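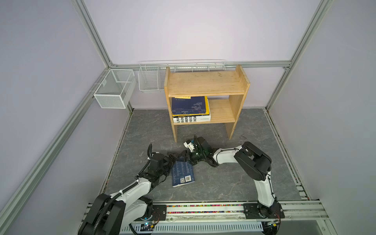

Vol. 2, No. 2

Long Books and the People Who Quit Them
A project report for the Reading and Community seminar, Niltholm

So my question was pretty simple: when people give up on a really long novel, where do they stop? I got interested after I quit the same one twice (both times at the part with the lawsuit, ugh). I figured I couldn't be the only person in Niltholm with a bookmark stuck in chapter nine of something.

I put a sign-up sheet in the Trultum library branch and another at the Trương bakery, and the Wellumach reading circle let me come sit in on their meetings. I did this for 13 weeks starting in October. Everybody who joined wrote down the page they reached each night, and I typed it all into one giant spreadsheet. By the end I had 2,742 entries, and my eyes hurt!

My first guess was that people would quit in the middle. Wrong. Most of the quitting happened early, before the first big time jump or change of narrator, and then there was a second bump very late, which I did not see coming at all. Some folks got within a couple of chapters of the end and just set the thing down. I asked the circle about this and we argued over it for a whole evening.
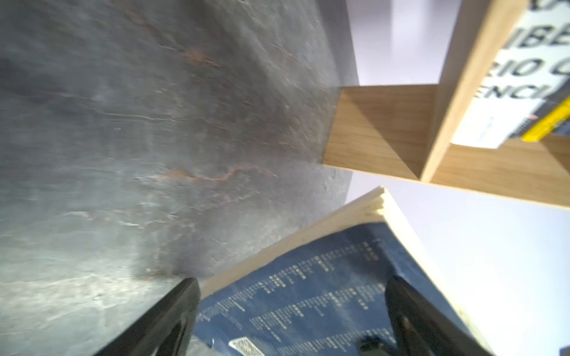 One of the Wellumach readers said she stops near the end on purpose, that she gets so attached to the characters she'd like them to stay where they are, and that she doesn't think of it as quitting at all. After that I went back and added a column for "paused, happy about it," and I wish I'd had it from the start. I had to email a bunch of people to ask which kind of stopping theirs was. Some never wrote back, so those rows are blank.
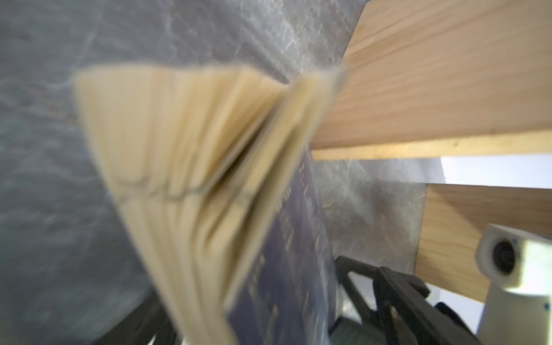
Format was the other thing I wanted to check, meaning e-reader against paper. The e-reader people logged more nights, but the paper people were better at telling me how far they had left to go. I think you feel it in your hands. Take a thick paperback like the one with the navy cover and the cream pages all fanned out: you can see there's a lot of book there before you've read a word of it, and that could scare you off or cheer you on depending on your mood. My e-reader group mostly guessed wrong about how much was left, usually too low.

If I did this again I'd ask for the reason on the night they stopped, while it's fresh. I'd also leave out holiday week, when the numbers go all over the place and half the entries say "pie." The spreadsheet is at the Trultum desk if anybody wants to dig around in it. And I did go back to the lawsuit book. I'm past the lawsuit now, and there's a shipwreck.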